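Reltach remote demonstration sessions: frequently asked questions

For people who have signed up to show tasks to the arm from home or from the Skonotport office. Please read this before your first session. If your question isn't answered, write to Karla Barajas at the helpdesk.

Do I need any experience with robots?

No. Most people who record for us had never moved an arm before. You do the practice level first, and you can repeat it as often as you like. Practice runs are never used for training.

What am I controlling?

A simulated arm. It runs on our server and you see it through your browser. The hand controller we post to you moves the gripper, and the trigger closes the fingers. When you start a run you will have two views, one looking along the gripper and one from further back. You can swap them with the left thumb button. 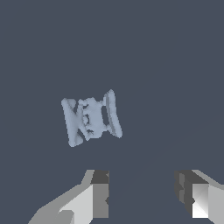

Gripper view, with the fingers open and the object still out of reach.

Why is the object a funny shape?

The objects in the Ventura set come from rough scans and the surfaces are lumpy. We want the arm to cope with shapes that have slots, rails and odd ends as well as neat blocks. You are not expected to know what each object is. Pick a part you think the fingers could hold and go for that.

Where should I grip it?

Wherever you would if you had only two fingers. Thick parts are usually easier than thin ends. If there is a gap in the middle of the object, check your line from both views before you close. Different people choose different grips and we keep them all, so please don't copy a grip you saw in someone else's run.

How close should the fingers be before I close them?

The object should be between them. Closing early is the most common mistake in new recordings. If you do it, open again, back off a little and carry on. You don't need to restart.

Should I delete a run that went badly?

Please don't. Mark it "missed" and move on to the next one. Getsemaní Mendoza goes through the missed runs and some of them are used to show the system how to recover. Delete a run only if you were interrupted or the controller lost its connection.

Can I go slowly?

Yes, but keep moving. Long pauses get recorded too, and the arm learns to pause. If you need to think, press the hold button, which stops the recording until you press it again.

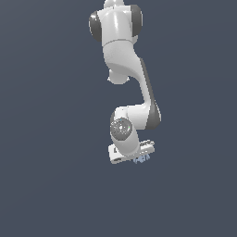 The same applies between runs. Once the arm has gone back to its starting position you can leave it there as long as you want, and nothing is saved until you press record.

The arm stopped following my hand. What has gone wrong?

You have probably reached the end of its travel. Move your hand back the way it came until the arm picks up again. If that doesn't work, hold both thumb buttons for 2 seconds to reset the controller. If it still won't follow, log out and tell the helpdesk which run you were on.

The picture lags behind my movements.

Close other tabs and use a cable if you can. A delay of more than 500 milliseconds makes the recording unusable, and the session will pause by itself when that happens. Evenings are the worst time for this. Before noon is normally fine.

How many runs do you need from me?

There is no minimum. The Ventura set is complete when we have 4000 accepted runs from everybody together. The current total is shown on your session page, and it is updated overnight.

Who checks the runs?

Nazar Hrynyshyn and Eustaquio Chávez. Each run is looked at by one of them, and by both if the first can't decide. You will see "accepted", "missed" or "query" next to it. A query means they would like to ask what you were trying to do, and a short reply is enough.

Do you record me?

No. We save the controller movements, the trigger, the arm's position and the two views. We do not use your camera or microphone. Your name is kept apart from the runs, which carry only your session number.

Will I be able to see the arm do the task by itself?

Yes. Once a set has been trained we put clips on the Jusside page, including the failures. The Ventura clips are planned for December.

How do I return the controller?

Use the box it came in. The return label is inside the lid. Leave the batteries out.

Helpdesk: extension 2111 from the Skonotport office, or use the message form on your session page.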